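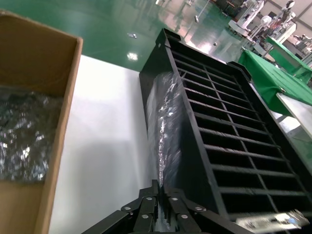 4. Unpacking and first set-up of the Udance desk lamp

Choose a table before you choose a lamp position. The Udance weighs more than it looks, and its base will find any wobble you have been ignoring since you bought the furniture. Clear a space big enough for the shipping box and something to put parts in. A cardboard box on a white tabletop with a black plastic crate beside it is a perfectly good arrangement, and small black screws show up nicely on white. They do not show up in the crate, so keep them out of it.

1. Lift out the arm first, then the base. The shade is at the bottom, where Gullammont has always packed it, despite letters.
2. Find the parts bag. It holds 4 screws and one hex key. The key fits nothing else you own.
3. Leave the dimmer in its wrapping until step 6.
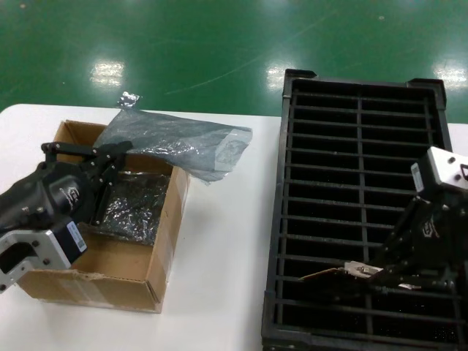 Fig. 4-1. Open box with the shiny bag still inside.

4. Stand the base on the table and push the arm in until it clicks. If it clicks twice, you have gone too far – pull it back one click.
5. Fit the screws finger-tight, then give each a quarter turn with the key. Viorica Tudose, who wrote the first edition of this guide, recommended a half turn. She also wrote the chapter on stripped threads.

CAUTION: The lamp runs on 120 volts. Do not plug it in until the shade is on.

6. Touch the metal base plate, then unwrap the dimmer and slide it into the slot with the label facing up.

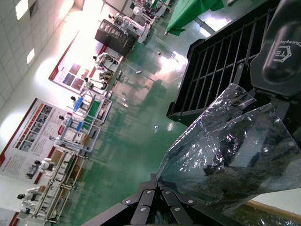
7. Screw in the bulb supplied. A Brillus bulb of up to 1000 lumens will also fit. Anything brighter will light the desk, the ceiling and the neighbors.
8. Plug in and turn the dial slowly to the right. A faint hum at the lowest setting is normal. A loud one is covered on page 34.

NOTE: Keep the box until July if you bought the lamp in spring. Returns without the original box are accepted on paper only.

Print this page
E-mail this page

Related items
Furtună clamp base: fitting and removal
Replacing the dimmer
Cleaning the shade
Stripped threads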